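Keeping Beer Right at Home

The beer taps at Yagi, up in the hill town of Zatby, pour from a cellar that stays cool all year. Most of us have a kitchen and a hall closet. These are the habits I picked up there.

Storing

Stand bottles upright so the yeast settles at the bottom. Keep them away from windows and off the top of the refrigerator. Pale lagers go in the fridge the day you buy them. A strong dark ale can wait in the closet, as long as it stays under 70 degrees.

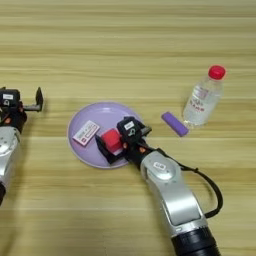 Write the month on the cap with a marker. January on a cap is easier to read than a brewer's code, and you will drink the old ones first.

Washing glasses

Use hot water and very little soap, rinse twice, and let them drain on a rack. A towel leaves lint, and lint makes the foam collapse. Keep one sponge for glasses only -- grease from a frying pan is hard to get rid of.

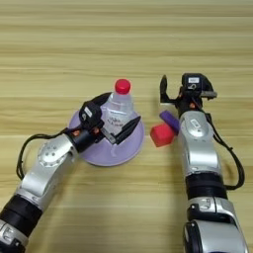

Pouring

Rinse the glass with cold water first. Tilt it, pour down the side to the halfway point, then straighten it and finish in the middle. With a wheat beer like Pleltetier, leave the last inch in the bottle, swirl it, and add it at the end.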